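Search reviews Go

Stivport by Sarmīte Šimkus: a review

Posted 13 Jun 2021 by Garnet Gagnon

I started Stivport on a rainy evening with a mug of tea and every intention of reading one chapter before bed, and I was still on the couch at an hour I won't confess to, with the tea stone cold and a crick in my neck. I love when a book does that to me! It had been a while, too. My spring was mostly books I put down and then found weeks later under a cushion.

If you've read Hindamberg you already know the world (the drowned valleys, the salt courts, the bells that only ring for liars). Stivport is set in the same country but a good 60 years earlier, and you could start with it and be fine. I do think you'd miss a little shiver near the middle when a certain gate is mentioned, but my sister read this one first and she was perfectly happy and is now bugging me for my copy of Hindamberg.

The story belongs to Grīnberga, a ferry keeper's daughter who can carry other people's promises for them. I mean that literally. Someone swears an oath, can't bear the weight of it, and pays her to hold it until they're ready. She has 12 of them when the book opens, each one aching in a different part of her body, and then a stranger gets off the last boat of November and hands her one that doesn't hurt at all. Everything that goes wrong after that comes from that one painless promise, and I thought it was such a clever way to start. You feel uneasy right along with her and you can't say why.

What I loved most was the town. Stivport is all stairs and fog and people leaning out of windows to argue with each other, and Šimkus has a way of giving you a whole street through one smell or one bad-tempered neighbor. There's a baker who appears in maybe three scenes and I would read an entire novel about her. The magic stays small and homey for a long time, mixed up with rent and soup and whose turn it is to haul the ropes, and then it gets very big very fast.
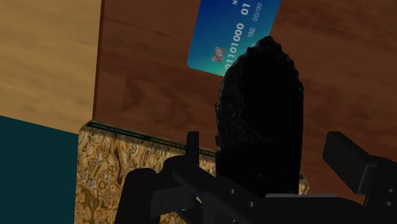
The parts that dragged

I have to be fair and say that the second quarter is slow. Grīnberga goes up to Trinemcombe to look for the stranger's family, and there is a lot of walking, and a lot of being told no at doors. I think Šimkus wanted us to feel as worn out as her heroine does, and well, I did. I put the book down for 2 days there. If you get stuck in the same place, please keep going, at least until the letter in the orchard.

I also wished for more of the brother. He's funny and prickly and he leaves on a boat far too early, and when he comes back he's mostly there to explain things. There's one conversation between the two of them on the ferry landing that made me cry (really cry, I had to go find a tissue), and it left me wanting so much more of them together.

The romance

There is one! It's quiet and takes its time, and if you need kissing by page 30 this will drive you up the wall. I'm a slow-burn reader from way back, so I was delighted. They mend a net together for most of a chapter and hardly speak, and I think I held my breath through the whole thing.

The ending

No spoilers, I promise. I'll only say that I guessed half of it and was smug about it for a few pages, and then the other half knocked me flat. I went back and reread the first chapter right away, and there it all was, sitting in plain sight in the way the ferry bell is described. I'm still a bit mad at myself for missing it. Some readers will want things tied up more neatly for a couple of the side characters, the harbor judge especially, and I can see that.

Would I recommend it? Yes, warmly, to anybody who likes their fairy tales a little damp and sad and full of good food. It's going on the shelf right beside Hindamberg, as soon as my sister gives that one back. Four and a half stars from me, with the missing half for all those doors in Trinemcombe.

Contact | © 2021 Garnet Gagnon | Back to top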